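Verkimine opens its doors for robot demonstration

Verkimine hosted an open day at its Dastbridge office in November, with 137 visitors attending over the afternoon. The company showed its humanoid robot handling household items.
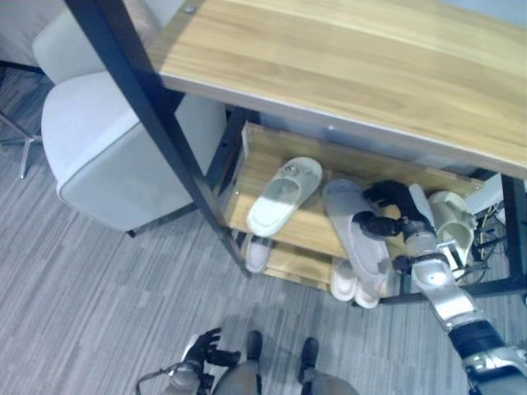
The robot grips a light grey slipper at the shelf.

"People wanted to see ordinary jobs," said project lead Raghda Karam. A second open day is planned for spring.

Contact: Niilo Vuorinen, Verkimine

Shares: 42 | Comments: 2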